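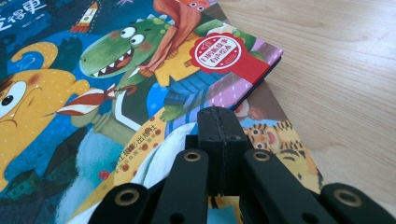
How much training does a staff member need before recording usable demonstrations with a hand-held gripper?

One supervised morning was enough for most of our staff. The hand movements are learned quickly, and the greater part of the time goes to keeping a steady pace and starting each recording from the same position.

Search this site Enter keywords Go
Print this page | E-mail this page

Equipment Review: Jetton Hand-Held Demonstration Gripper
Prepared by Kerstin Kohlhase, Prustau Training Laboratory
8/22/26

The Prustau Training Laboratory evaluated the Jetton gripper for use in its library handling project, in which a robot arm is taught to pick up, turn and shelve books. The laboratory had previously taught these tasks by remote control, using the Reuter two-handed console. This review compares the two methods and reports on the condition of the Jetton units after regular use.

Construction

The gripper is made of matte black plastic. Two flat fingers close against each other at the center, and the linkage arms carry brass eyelets near their rounded ends. The eyelets showed no play at the end of the evaluation. The plastic marks easily, although none of the marks affected operation. The trigger is stiff when new and remained stiffer than staff with small hands would prefer.

Performance With Books

Staff recorded 824 demonstrations with 2 units. Children's picture books formed the larger share of the material. Their glossy covers and thin spines are difficult for a gripper, and they were chosen on that account. When books are stacked at slightly different angles, the operator must bring the fingers in low and level with the edge of the top book. With the hand-held unit this is a natural motion. On the Reuter console the same approach required repeated small corrections, and the recordings were longer as a result.

The flat fingers hold a single cover well. They are less satisfactory with a whole book lifted by one corner, where the weight turns the book in the grip. Operators were instructed to slide the book toward the table edge first and then grasp it across the spine. This should be settled before recording begins. Demonstrations made in both styles had to be separated afterward, a task that occupied one staff member for 2 days.

Battery and Software

A full charge lasted 90 minutes in continuous use. The Honard recording software supplied with our units saves each demonstration automatically, but a failed attempt can be discarded only from the desktop computer. A discard button on the handle would be welcome.

Limitations

Remote control retains one clear advantage. An operator at the console cannot ask the arm to do what it is unable to do. A person holding the gripper can reach and twist the wrist in ways the arm cannot follow, and a number of our early recordings were unusable for this reason. Supervisors should demonstrate the limits of the arm in person before issuing the units.

Recommendation

The laboratory recommends the Jetton gripper for tabletop tasks involving flat or thin objects. The Reuter console will be kept for work on the upper shelves. A further order of replacement fingers has been placed, and their wear will be reviewed in April.

Contact the Laboratory | Copyright Prustau Training Laboratory | Back to top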